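Drei Nächte in Prolcombe

Freitag, 4. Oktober 2024

Ich habe schon lange nichts mehr über Hotels geschrieben, und zwei Leserinnen haben mich gefragt, ob ich mit dem Reisen aufgehört habe. Nein, das habe ich nicht. Ich war nur viel an denselben Orten, und darüber wollte ich nicht noch einmal berichten. Letzte Woche war ich aber zum ersten Mal in Prolcombe, und ich habe dort drei Nächte im Hotel Comport geschlafen.

Prolcombe ist eine kleine Stadt am Meer, die im Sommer sehr voll sein soll. Ende September war sie halb leer. Viele Cafés an der Promenade hatten die Stühle schon aufeinander gestellt, und in der Bäckerei hat man mich am zweiten Morgen bereits erkannt. Mir gefällt so etwas. Wer baden und abends ausgehen möchte, soll besser im Juli fahren.

Gebucht habe ich über Abubakar, ein kleines Reisebüro, das ich seit einigen Jahren benutze. Meine Freunde lachen darüber, sie machen alles am Telefon. Aber ich finde es angenehm, wenn mir ein Mensch antwortet, und als ich im Frühling eine Reise verschieben musste, war das mit zwei E-Mails erledigt. Für die drei Nächte mit Frühstück, die Bahnfahrt und die Fähre habe ich zusammen 736 Euro bezahlt. Das ist nicht billig. Es war jedoch ein Zimmer mit Blick auf das Wasser dabei, und dafür bezahle ich lieber etwas mehr und esse am Abend ein Brot.

Die Anreise geht über Vumport. Dort endet die Bahn, und man muss zu Fuß zur Fähre gehen, 200 Meter auf einer Straße mit Kopfsteinpflaster. Mit einem Rollkoffer ist das laut und nicht bequem — ich würde beim nächsten Mal einen Rucksack nehmen. Die Überfahrt dauert 60 Minuten. Es gibt an Bord einen Automaten für Kaffee, der nur Münzen akzeptiert. Ich hatte keine Münzen.

Im Hotel war ich am späten Nachmittag. Die Rezeption befindet sich merkwürdigerweise im ersten Stock, und unten an der Tür hängt nur ein kleines Schild mit einem Pfeil. Ich bin zuerst in den Frühstücksraum gelaufen und dann in einen Abstellraum. Der Empfang war danach sehr freundlich. Man hat mir einen richtigen Schlüssel gegeben, aus Metall, mit einem schweren Anhänger, so wie früher. Die Karten aus Plastik mag ich nicht, bei mir funktionieren sie nach einem Tag nicht mehr.

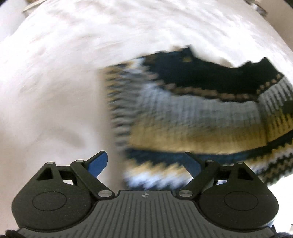
Zum Vergrößern bitte anklicken.

Das Zimmer Nummer 2 ist nicht groß, aber gut eingeteilt. Das Bett war für meinen Rücken etwas zu weich, doch ich habe trotzdem jede Nacht durchgeschlafen, was mir zu Hause selten gelingt. Vielleicht lag es an der Luft. Die Heizung konnte man selbst einstellen, und es gab eine zweite Wolldecke im Schrank. Weniger gut fand ich das Bad. Die Dusche braucht lange, bis das Wasser warm wird, und der Spiegel hängt so hoch, dass ich mich auf die Zehen stellen musste. Ich bin eine Person von normaler Größe!

Über das Frühstück könnte ich eine ganze Seite schreiben. Es gibt kein Buffet. Man kreuzt am Abend vorher auf einem Zettel an, was man essen möchte, und am Morgen kommt genau das auf den Tisch. Zuerst war ich skeptisch, weil ich am Abend nie weiß, worauf ich am Morgen Lust haben werde. Aber das Ei war immer richtig gekocht, und das Brot war noch warm. Am letzten Tag habe ich vergessen, den Zettel abzugeben. Ich habe dann einfach das Gleiche bekommen wie am Tag davor, und das war mir recht.

Gemacht habe ich in diesen Tagen nicht viel. Ich bin einmal den Weg über die Klippen gegangen, bis es zu regnen anfing, und einmal den gleichen Weg in die andere Richtung. Das kleine Museum am Hafen war leider schon geschlossen und öffnet erst wieder zu Ostern. Dafür habe ich endlich das dicke Buch zu Ende gelesen, das ich seit dem Winter mit mir herumtrage — es hat mir am Ende nicht gefallen.

Noch etwas Praktisches für alle, die auch fahren wollen: Ab Mitte Oktober fährt die Fähre von Vumport nur noch am Vormittag und am Abend. Am besten fragt man vorher im Hotel nach dem Fahrplan, denn der Aushang am Hafen war bei meinem Besuch noch der vom Sommer. Geschäfte gibt es in Prolcombe zwei, beide schließen über Mittag. Und im Comport kann man den Koffer nach dem Auschecken bis zum Abend stehen lassen, das kostet nichts.

Im November möchte ich gern in die Berge. Falls jemand ein ruhiges Haus kennt, das man mit der Bahn erreichen kann, freue ich mich über einen Kommentar.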